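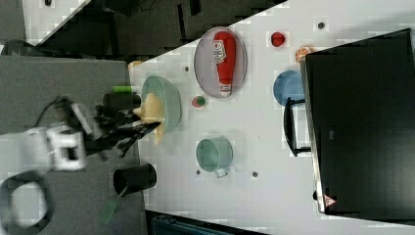 Robotic hand over a light green bowl, with a ketchup bottle on a gray plate.

Hultach Slot Reviews
Data card, version 2

Summary

Hultach is a collection of 3,031 short written reviews of online video slots, in English, with a table of game features for each one. The reviews were written for the Pliduseo review site and released after the site closed its slots section. The collection is meant for work on text classification, feature extraction and the study of how gambling products are described to the public.

The collection holds no game software, artwork or sound. It holds no player records of any kind.

Contents

reviews.csv -- one row per review, with the review text, the game title as printed by the reviewer, and the reviewer code
features.csv -- one row per review, joined on review_id
themes.txt -- the list of theme labels and what each one covers
held_out.txt -- the review_id values of the 519 reviews set aside for testing
CHANGES.txt

Fields in features.csv

review_id: matches reviews.csv
reels: whole number, blank if the review does not say
paylines: whole number, or the word "ways" for games that pay on adjacent symbols
wild: yes, no or unstated
scatter: yes, no or unstated
free_spins: yes, no or unstated
bonus_round: free text, copied from the review
theme: one label from themes.txt
tone: positive, mixed or negative

All values come from the review text. If a reviewer got the number of paylines wrong, the wrong number is in the table. We did not check anything against the game makers' own pages, and many of the games have changed or been withdrawn.

How the labels were made

Marion Hepburn and Finbarr Fahy labeled every review separately. Where they disagreed, Keabetswe Potgieter read the review and picked the final value. Most of the disagreements were over theme. Games set in Egypt with pirates in them, and there are several, went under whichever setting the reviewer mentioned first.

The tone label describes the reviewer's opinion of the game as a whole. A review that praises the graphics and complains about the payouts is mixed.

Theme labels

There are 10 labels: ancient world, animals, fruit and classic, fantasy, crime, sea, space, holidays, food, other. Version 1 had a separate label for Norse games. It has been folded into ancient world.

Known problems

Some reviews were translated into English before they reached Pliduseo, and read that way. "Reels" sometimes appears as "rollers" or "drums", and "wild" as "joker". The labelers treated these as the same thing. The text itself has not been corrected.

A number of games were reviewed twice under slightly different titles. Daithí Ó Flaithearta matched the ones he could find and kept each pair on the same side of the test split. Others probably remain.

Almost all the reviews are favorable. A model trained on the tone label without any balancing will mostly learn to answer "positive".

Payout percentages were removed from the text in version 2 and replaced with [RTP]. Too many of them were out of date.

Uses we ask you to avoid

Please do not use the collection to write promotional copy for casinos, or to recommend games to players. The reviews were paid work for a site that carried casino ads, and should not be taken as independent advice.

Loading

The files are UTF-8 with commas as separators and double quotes around text fields. Line breaks inside reviews are kept, so use a proper CSV reader -- splitting on newlines will break rows. The Gollivov loader reads version 1 only.

Changes

Version 2, 28 November 2023: payout figures masked, Norse label merged, duplicate pairs moved, blank reviewer codes filled in where known.

Contact

Corrections go to Malachy Quinlan at the Wanigasekara text archive. Please give the review_id and the field name.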